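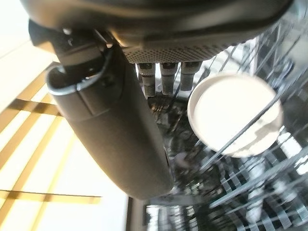 Wrist view over the dishwasher rack, finger down, plate standing in the tines.

10/8/22 – Dish cell, gripper service and camera check

Long entry today, so get yourself a coffee first. I wanted to write all of it down while I still remember which screw went where, and because Elif Naz takes over the cell after me and deserves better notes than the ones I left her in June (sorry again!).

The complaint was the same as before: the arm comes in over the rack nicely, and then the finger lands a little to the left of where the planner thinks it is. On a big round plate you can get away with that. On anything small it hits a tine and the force limit stops the run. The counter stood at 2869 cycles when I powered down, and the Zedano sheet wants the finger mount looked at every 200, which I will admit we have not been doing.

I took the bracket off at the base of the finger and cleaned it out. There was a good deal of dried detergent behind it, the white crusty kind, and I think that was keeping the bracket from seating flat. I used warm water and a soft brush, then a dry cloth, and left it alone over lunch. Please don't use the solvent from the Yazıcı cabinet on it, however tempting the smell of progress. It went back on with the bolts snugged in turn, a little at a time, and 5 on the small torque driver for the final pass. I checked the cable for pinching at both ends of wrist travel and it moves freely.

While I had the lamp out I went over the rest of the underside too. Wiped the perforated plate with a barely damp cloth, no spray, and gave the metal posts below it a gentle wiggle. No play in any of them that I could feel.

Then the camera. Stalstead's routine still insists on the old offsets unless you clear them first – I forgot, of course, and spent a happy half hour calibrating against the wrong numbers. Clear, restart, then calibrate. The rack wires smear when the arm is moving, so let it settle before you grab a view for the alignment. The window side is very bright in the afternoon and I have lowered the exposure one step in the Mitero settings.

Test afterwards: six slow approaches to the plate, no stops, and the finger came down where it should each time. I haven't tried cups or the lower rack yet.

Still to do: order a spare bracket, run the cup set at normal speed, and put the mount check on the wall chart. Elif Naz, the torque driver is back in the top drawer, with the brush beside it.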